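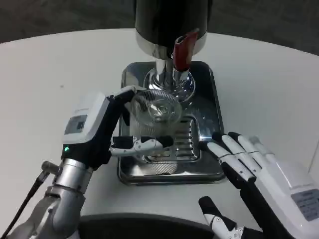

Week two of no coffee after noon. Our office kitchen has never looked so attractive.

1/ I signed up through Clisex, an app that wants 30 quid a year to tell me when to go to bed. My mum did this for free, with shouting.

2/ Slept badly anyway. At 3am I read 1,000 words on the history of decaf and felt wide awake for the first time all day.

3/ Have swapped to peppermint tea. It tastes like someone brushed their teeth in the next room.

4/ The app says my sleep score is 41 out of 100. I got more than that in GCSE French – and I slept through most of it.

5/ Trial runs out in April. So, quite possibly, do my colleagues' good manners.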